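Can you trust a batting average?

By Gifty Alhassan
8 Feb 2021

Grown-ups who like baseball love telling you numbers. They will say a player "hit .300 last year" as if that settles everything. I have spent a lot of time looking at these numbers and I think you should be a bit suspicious of them. You don't need to be rude about it. Just ask where the number came from before you believe it.

What is a batting average?

In baseball, the batter tries to hit the ball and get safely to a base before the other team can get them out. If they manage it by hitting the ball well, it is called a hit. To find the batting average, you take the number of hits and divide it by the number of tries. A try is called an "at bat".

Say a player called Fleka has ten at bats and gets three hits. Three divided by ten is 0.3. Baseball people write that as .300 and say "three hundred", which makes it sound enormous. It means Fleka got a hit three times out of ten and didn't get one the other seven. In most school subjects you would be asked to stay behind for that. In baseball it is very good, as hitting a fast ball with a round bat is very hard.

So far, so sensible. Now for the parts I don't like.

Problem one: some tries don't count

Sometimes the pitcher throws four bad balls and the batter is allowed to walk to first base. This is called a walk. The batter has got on base, and the team is pleased. But the batting average ignores it completely. It isn't a hit, and it isn't even an at bat. 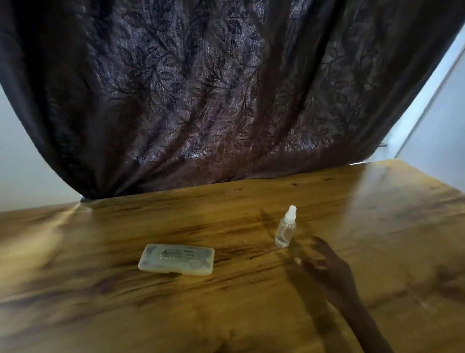 Imagine two players on a team called the Podholm Herons. Garkik swings at everything. Abubakari waits, lets the bad balls go by, and gets lots of walks. Over the season they both finish with a batting average of .250. Are they equally useful? The batting average says yes. But Abubakari has been on base far more often, and you can't score a run without getting round the bases. I would pick Abubakari, and I would want to know why anybody picked Garkik.

There is another number, called on-base percentage, that does count walks. It has been worked out for a very long time, and for much of that time a lot of people didn't pay it much attention. They liked the old number, and it was the one printed on the back of the cards.

Problem two: all hits are treated the same

A single gets you to first base. A home run gets you all the way round and scores a run straight away. Batting average gives each of them one hit.

Suppose Garkik gets 6 singles in a week and Abubakari gets 6 home runs in the same number of at bats. Same average! If a friend told you those two had played equally well that week, you would think your friend hadn't been watching.

People have a number for this as well, called slugging percentage. A single is worth one, a double is worth two, a triple is worth three and a home run is worth four. Add them up and divide by at bats. It is called a percentage but it isn't one, which annoys me every time I see it. I have my doubts about this number too. Is a home run worth exactly four singles? Why four? Somebody chose those numbers because there are four bases, and that isn't the same as proving it.

Problem three: a small number of tries

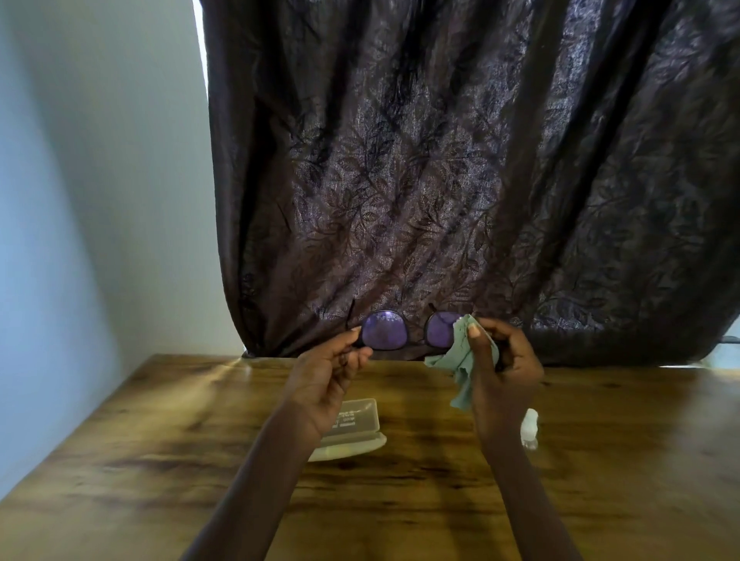
A patterned curtain hanging behind a wooden table.

This is the problem that catches out the most people. At the start of every season, some player you have never heard of has a wonderful fortnight, and there are excited articles about him.

Try it with a coin. Call heads a hit. Toss the coin 10 times and write down how many heads you get. You might get five. You might easily get seven, and that would be a batting average of .700, better than any player who has ever lived over a full season. Has your coin become a great batter? No, it's a coin. Keep tossing it and the average will most likely drift back towards .500.

Players aren't coins, of course. Some really are better than others. But luck still gets into their numbers, and it takes a lot of at bats before the luck starts to even out. If somebody has 17 at bats, I wouldn't believe much at all. If they have 1250, spread over a few seasons, I would start to listen.

Problem four: where did they play?

Baseball grounds are not all the same shape or size. In one, a long hit goes over the fence and everyone cheers. In another, the fence is further back and the very same hit is caught. The batter did the same thing both times. Only one of them went down as a hit.

The weather matters too, and so does who was pitching. A number on its own won't tell you any of this.

Should we throw batting average away?

Some people say so. I think they go too far. It tells you how often a player gets hits, and that is worth knowing as long as you remember it is only that. I'm also not sure the newer numbers deserve as much trust as they get. Some of them are so complicated that the people quoting them couldn't work them out if you handed them a pencil and all afternoon. When someone quotes one at you, ask what it counts. If they can't say, you are allowed to raise an eyebrow.

Questions to ask about any sports number

What does it count, and what does it leave out?
How many tries is it based on?
Who was the player up against?
Is the person telling me this trying to win an argument?

Have a go

Pick 2 players from a team you like. Find their batting averages and decide who looks better. Then find their on-base percentages and see whether you still agree with yourself. Write down which one you would choose, and check again at the end of the season.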